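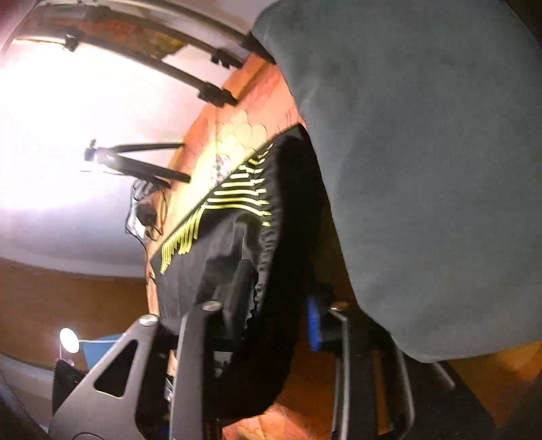 Looking after a hand-held gripper

Kuvport Kids: How Machines Are Looked After
Reading level: Years 4 to 6

Most robots you see in books have an arm. The arm is bolted to the floor or a table, and at the end of it is a gripper, the part that picks things up. The gripper on this page has no arm. A person holds it by a handle and does the moving, and a small camera on the tool records what it sees along the way.

The tool is called the Kurula. It is used in a workshop in Lakineck, where people are teaching a robot arm named Radwan to do jobs around a room. A person does the job first with the Kurula. Later, Radwan uses the recordings to learn how the job goes.

If the tool is crooked, dirty or loose, the recordings will be poor and so will the learning. So it gets checked every morning before anyone picks up anything with it.

What the camera sees

The camera rides on the gripper and goes wherever the gripper goes. If you tip the tool, the whole room tips. A ceiling can end up in a corner and a chair can lean over sideways. Things close to the camera look huge. Look at the photo at the top of the page and you will find a big stretch of grey-blue cloth taking up the right side, and next to it an office chair with a black garment over its backrest. Try turning your head to one side and looking at a chair from down low. Chairs have a lot going on underneath: brackets, bolts and levers that you hardly notice from above.

The lens is a wide one, and wide lenses bend straight lines, mostly near the edges. A wall can look curved when it is flat. The computer can straighten the lines again, but only if it knows exactly how that lens bends them. We will come back to this.

The parts of the tool

The Kurula weighs 447 grams with everything attached, a bit less than a full half-litre bottle of water. That doesn't sound like much until you hold it out in front of you for ten minutes.

Handle. Shaped for a grown-up's hand, with a rubber cover that comes off for washing.

Trigger. Squeezing it closes the fingers. Letting go opens them.

Fingers. There are two, made of soft, bendy plastic. Fully open, the gap between the tips is 142 millimetres, wide enough for a mug but too narrow for a dinner plate lying flat.

Slide rail. The fingers run along this, the way a drawer runs along its tracks.

Spring. It pushes the fingers apart when the trigger is let go.

Camera and mount. The mount is a bracket that holds the camera above the fingers and points it at them. Four screws hold it on.

Battery. It clips into the bottom of the handle.

The morning check

1. Battery out, contacts wiped

The battery spends the night on the charger. Before it goes back in, the little metal contacts are wiped with a dry cloth. A greasy contact can make the camera switch off halfway through a job, and then the whole recording has to be done again.

2. Look at the fingers

Bend each fingertip gently and look for splits. Small splits usually begin on the inside, where the finger folds. A finger with a split gets swapped for a new one, and both fingers are always changed together. An old finger is softer than a new one, and a mismatched pair will push things off to one side.

Then the tips are wiped with a damp cloth and left to dry. Dust makes them slippery. So does hand cream, if someone has been touching them.

3. Squeeze and let go

Squeeze the trigger slowly, all the way, then let go slowly. Do it ten times. The fingers should meet in the middle and open again without sticking. If there is a gritty feeling, something has got into the slide rail. Fluff is the usual trouble. Picking up jumpers, towels and socks leaves threads behind, and the threads wind themselves around the rail.

Fluff comes out with tweezers and a soft brush. Don't blow on it. Your breath is damp, and it pushes the fluff further in anyway.

4. Check the camera mount

Hold the handle in one hand and try to wiggle the camera with the other, using about as much push as you would use on a light switch. It should not move at all. If it does, the four screws are tightened a little at a time, going corner to corner. Screws are done in this order so that the bracket sits flat. Car wheels are put on in much the same way.

The screwdriver for this job clicks when the screw is tight enough. Without the click, it is easy to turn too hard and crack the plastic.

5. Clean the lens

First a puff of air from a rubber bulb to get rid of grit, then a soft lens cloth, moving in small circles from the centre outwards. If you skip the puff and go straight to the cloth, a grain of sand can scratch the glass.

6. The chequerboard

This is the step that takes care of the bent lines. A board printed with black and white squares stands on the bench. The person holding the Kurula looks at it with the camera from lots of different places – near, far, left, right, tipped over. The computer knows that the squares on the board are really square. It compares them with the bent squares in the pictures and works out how the lens changes things. This is called calibration.

If the camera has been moved even slightly since yesterday, the numbers from yesterday are no good and the computer needs new ones.

Getting the room ready

The tool is only half of the job. Before recording, someone walks around and checks the light. A bright lamp shining into the lens can wash out part of the picture and leave it plain white. Lamps can stay on, but it helps to know where they are and which way the camera will be facing.

Cables are moved away from where people will be stepping. Long sleeves are pushed up if they are likely to hang in front of the lens. Chairs, coats and other everyday things can stay. A robot that only ever sees a bare room will be confused by a normal one.

When something goes wrong

The fingers close but won't open. The spring has slipped off its hook. The side cover comes off with two screws, the spring is hooked back on with tweezers, and the cover goes back. Safety glasses are worn for this, as springs can fly.

The picture is blurry everywhere. The lens is dirty or, on a cold morning, fogged up. Let the tool warm up in the room and wipe it again.

The picture is blurry only when the tool moves. There isn't enough light, or the person is moving too fast. Turn on another lamp and slow down.

The fingers miss each other. One of them has been put on crooked. Take both off, line up the notches and start again.

The log book

Every repair is written in a log book that hangs on a hook beside the bench. Each line has the month, what was wrong, what was done and which part was used. In May there were three lines in a row about the same loose screw in the camera mount. Reading back over those, the people in the workshop worked out that the hole had worn too wide. They fitted a new bracket, and it has not come loose again.

At the end of the day

The battery comes out. The rubber cover is washed in warm soapy water and hung up. The lens cap goes on. The Kurula goes into its case with the fingers open, so the spring can rest and the fingertips don't get pressed out of shape overnight.

Something to try at home

Cut a small square window in a piece of card and hold it beside a pair of kitchen tongs, so you can see the tips through it. Close one eye. Now try to pick up a sock using only what you can see through the window. Then try it with the tongs tipped on their side.

Words to know

Bracket: a piece that holds one part onto another.
Calibration: measuring how a tool sees or moves so that mistakes can be fixed.
Contact: a small piece of metal that lets electricity pass from a battery.
Lens: the curved glass at the front of a camera.
Mount: the place where a camera is fixed on.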